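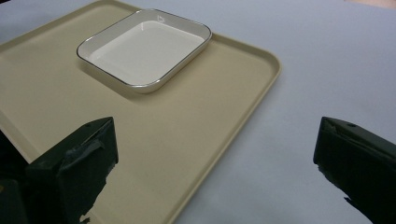 ok so I finally switched the café over to table numbers and I have thoughts (thread)

We opened Skisetti with 28 seats and a counter line. You order, you wait, somebody yells "oat flat white" and three people stand up. It was chaos every morning until 10.

Bought a set of 50 numbered stands from Andreadis, the restaurant supply place out by the highway. We use maybe half. The rest live under the register and fall on my feet.

Week one: people took the numbers home?? Lost a 7 and both 12s (yes there were two 12s, don't ask me)

Week two was so much better though! The line moves, the baristas quit shouting, and I can hear the music I've been paying for this whole time

Biggest surprise is that folks order a second drink now. Pastry too — the almond ones are gone by 9 most mornings

Still haven't figured out the patio. Wind takes the stands right off the tables. If you run a place with outdoor seating, tell me what you use, I'm all ears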